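Teaching the Bottle

At a test site in Plomville, robot arms are learning to pack detergent from people who steer them through it, one try after another

The first thing a new operator learns at Skelham is to let go slowly. Open the grippers fast and a full detergent bottle will drop the last half inch, roll, and take its neighbor with it. The arms don't mind. The operator has to log the try as a failure, set everything back where it was, and start over.

Skelham is a small company, 42 people on one and a half floors of a former insurance building, and it doesn't make robots. It buys the arms, bolts them to green work tables, and teaches them jobs that its customers would like to stop doing by hand. The job this fall is orienting and moving laundry detergent for a distributor named Dolan, which receives bottles in mixed cartons and needs them set down on a belt the same way around.

Úna Mulcahy runs the teaching floor. She came from physical therapy, where she spent years moving other people's elbows through motions they had lost, and she was hired to work out how long a person could steer a pair of arms before the work got sloppy. Her answer was 10 minutes at a stretch. She stayed on.

"People come in expecting a video game," she says. "It's closer to writing with your other hand. You know exactly what you want and it comes out crooked."

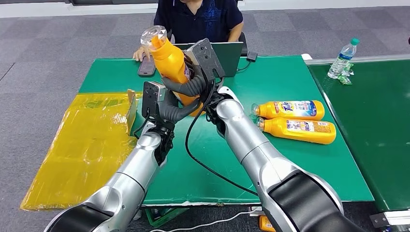

9 min read

The two-arm hold is the part that takes the most tries. One gripper could lift a bottle on a good day, but the bottles are slick and heavy toward the base, and a single grip lets them swing. With two, the weight is shared and the bottle can be turned in the air before it goes down. The cost is that both hands have to agree. If the left pulls while the right is still closing, the bottle twists between them, and a recording with a twist in it is a recording the robot may copy.

Skelham teaches in two ways. In the first, the operator stands beside the arms with the motors slack and moves them by hand, the way you would guide a child's arm through a tennis stroke. In the second, the operator sits or stands away from the arms and moves a pair of smaller ones, and the big arms follow. Either way the system records the position of every joint, the opening of each gripper, and what the cameras see. All of it is stored together as one demonstration.

Hand guiding is easier to learn. You can feel the bottle through the arm, and you know when the fingers have touched. But the operator's own body gets into the camera views, and on a two-arm job a single person can't comfortably move both arms at once. Remote control fixes the second problem and most of the first. It takes away the feel. An operator working from the small arms has to judge contact by eye, and beginners squeeze everything too hard.

For Dolan, nearly all the recording has been by remote control. The hand-guided sessions came first and were used mainly to settle where the arms should approach from.

By the middle of October the team had 3594 demonstrations they considered usable. Mulcahy keeps the unusable ones too, in a separate set, with a short note on each. The notes are blunt. "Cap first." "Elbow." "Dropped, my fault." "Bottle fine, left hand asleep."

The question most visitors ask is why so many. A person shown once how to lay a bottle on a belt can do it. The robot has to be shown with the bottle here, and then over there, and then half under another bottle, with the label up and the label down, in morning light and under the ceiling lamps. A policy - the word the engineers use for the trained program that turns camera views into motion - only does well on the kinds of situations it has been given. Feed it a thousand tries from the same spot and it will reach for that spot whether or not there is a bottle in it.

That happened here in the first month. The early recordings were made by two careful people who always put the bottle back in the same place, on a mark, with the cap pointing left. The policy trained on them was excellent until someone moved the bottle four inches. Then it closed both grippers on air, lifted nothing with great care, and set nothing down on the belt.

Now the mess is deliberate, up to a point. Operators change the starting layout after every try. Bottles go down singly or stacked, turned end for end, pushed close to the edge. Laptops and phones stay on the table, and so do people's hands, on the grounds that the arms will one day work near people who leave their things around. Róisín Fitzgerald, the engineer who trains the policies, argued for this over the objections of a colleague who wanted a bare table and a black curtain.

"A curtain would have given us nicer numbers in the summer," Fitzgerald says. "Then we would have gone to the customer's building and had nothing."

She is careful with numbers in general. The current policy picks and places a single bottle from an open area well enough that she has stopped watching every run. Pairs are harder, and a bottle lying on top of another is harder still. When the top one is lifted, the lower one can move, and the policy has to notice. She would like 1000 more demonstrations of that case alone before she shows it to anyone from Dolan.

What the cameras catch matters as much as the motion. A view from above gives the layout of the table, but once the grippers close in, the arms themselves hide the bottle. The cameras at the wrists have the opposite trouble. They see almost nothing useful from a distance and a great deal up close: where a finger is pressing, how the bottle is tilted, which way the cap points. Fitzgerald thinks the last few inches of any grasp are learned almost completely from the wrist.

Orange bottles have been a fair test of that. The plastic is shiny, and under overhead lights it throws back pale streaks that slide along the shoulder as the bottle turns. Early on the policy seemed to treat a streak as an edge. More recordings at more angles helped, and so did moving one lamp.
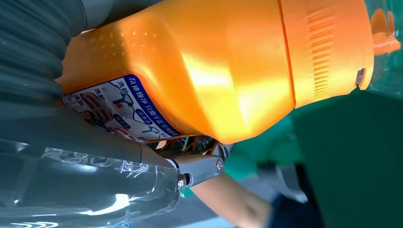 What a shift looks like

Operators work in pairs and trade places. One steers, and the other resets the table, watches for bad grips, and says "keep" or "toss" at the end of each try. The person resetting is often within reach of the arms, so there is a foot switch and a rule about calling out before putting a hand on the table.

A good try takes less than half a minute. Reach, close, lift together, turn, carry, lower, open. The turn is where most people lose it. Mulcahy teaches new operators to pick a leading hand and let the other one follow, and to say out loud which is which until they no longer need to. She also makes them pause for a beat before the lift. The pause shows up in the recordings, and for a while the policy paused too, in the same place, before every lift. Fitzgerald left it in. It gave the grippers time to finish closing.

Habits travel this way. One operator tended to dip the right wrist before reaching, a leftover from years of tennis, and the policy picked up a faint version of it. Another always approached from the far side. When there are enough people in the mix, the oddities mostly wash out, but not all of them do, and the people on the floor say they can tell whose recordings went into a given week's training.

The work is tiring in a particular way. There is little lifting and no rush, but the attention needed is constant. After 10 minutes the grips start to go wide. After 20 the operator begins correcting mistakes in the middle of a try, and corrections are a mixed blessing. Some are worth keeping, as they show the robot how to recover from a poor grip. Too many, and the robot learns to make the poor grip first.

Mulcahy's rule is that an honest recovery stays in and a fumble comes out. She and Fitzgerald still disagree over which is which, and they settle it by replaying the try together at a slow speed. Most arguments are over in a minute. A few have been run through training both ways to see which version did better.

Paying for hands

Demonstrations cost money, and Skelham is open about that. An operator's hour yields far fewer keepers than the plan assumed in spring, mainly on account of resets. The company has looked at a second site in Walham, where rents are lower, and has put it off until it knows how much of the Plomville data carries over to another room with other tables and other light.

There is some hope that later jobs will need less. When the team tried the detergent policy on a bottle of a different shape, with a handle and a wider cap, it failed at first but learned from a much smaller set of tries than the original had required. Fitzgerald calls that encouraging and declines to go further.

For now, the schedule on the wall has stacked bottles down for the rest of the month, both arms, remote control only. The afternoon pair takes over at two. They set out their bottles, call the table clear, and start with the caps facing whichever way the last pair left them.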